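Filed under: Grants & Partners / Student Projects / Reports

Skallham Robotics Club: spring progress report to the Brellbridge Fund
Prepared by Malathi Reddy, club advisor

You asked for two pages and no adjectives. I have managed one of these.

When we last wrote, in April, the club had a grant, a bed and a plan to teach a robot arm to fold laundry. We still have the bed. The arm is on order from Widach, who have moved the ship date twice and send very courteous emails about it. In the meantime the students have been collecting demonstrations with the hand-held grippers, which was supposed to be stage one anyway and has become most of the spring. 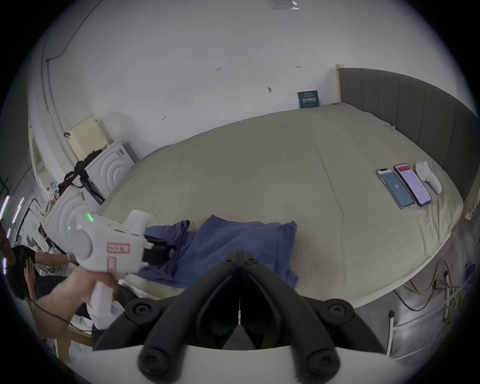 The target in our application was 600 usable demonstrations by the end of term. We have 136. The word "usable" is doing a lot of work there, and I regret letting Nandini Rodrigues write it into the proposal, although she was right to. She reviews every recording and throws out any where the cloth slips, the tracking drops out or someone stops halfway to discuss lunch. Her rejection folder is considerably larger than the folder we are proud of.

Some of the shortfall was our own doing. For the first few weeks each student folded in whatever way they had learned at home, and Vasanthi Pisharody's attempt to train a model on the result produced something that approached each garment with several opinions and acted on none. We now have a house style. It was settled by vote after a meeting that ran well past 6 p.m., and Evelien Smits would like it recorded that she voted for thirds.

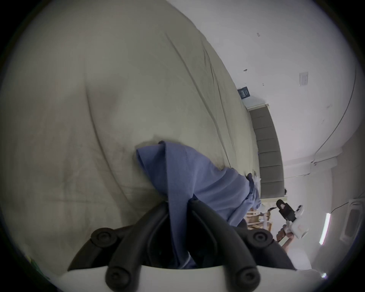
Two-handed work is slower again. Getting both grippers to agree on a start time took Nest Maddocks most of a month, and her fix (code name Güneş, for reasons the club has declined to share with me) now lines up the two recordings without anyone having to clap. Sessions since then have gone about twice as fast.

Spending: we are $600 under budget, entirely because the arm's final payment is due on delivery. Please don't read it as thrift. We would like to move part of it to spare gripper fingers and a second storage drive, if you'll allow it.

Revised target: 600 by the end of the fall term, same definition of usable. Nandini has seen this paragraph and did not laugh, so I am sending it as is.

Next report due: October.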